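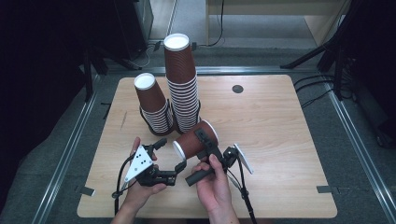

# Kastent cup stacking - hand-held gripper trials

Hello! This is the README for my cup stacking recordings, where I tried two sets of fingers on the same pair of hand-held grippers and moved an awful lot of paper cups about. Last updated 2025-03-05.

## What's in it

There are 1118 takes with the Javer fingers and 487 with the Chiu fingers. The folder names follow the fingers, so `javer/` and `chiu/`, and every take has its own video, a pose file for each hand and a little text file with my notes in it (some are grumpier than others, sorry).

All of it is two-handed work with brown paper cups, the sort with a ribbed sleeve and a white rim. Cups get picked up, turned over, passed between grippers and put on a stack. I kept to one table for the lot - a light wooden one with a grommet hole in the top, handy for lining up views between sessions.

## How the fingers compare

The Javer ones are my favourites for cups lying on their side. They're soft enough that I could squeeze a bit too hard and get away with it! The Chiu fingers are thinner and slide between nested rims much better, but they dent a cup if you're in a hurry, and I usually was.

Tall stacks are a pain with either. The marker plates on the grippers can get hidden behind them, so poses jump for a moment. I've flagged those takes with `occluded` in the notes and left the raw poses alone.

## Getting started

Unzip everything into one folder and run `check_takes.py` first. It needs 3 things: the videos, the poses and the calibration file. If you grabbed the calibration before August, please download it again - the old one had left and right swapped (my fault).

## Related

- Jodance wrist camera comparison
- Kastent cable handling notes
- Javer finger pads, wear log
- Chiu fingers: fitting and spares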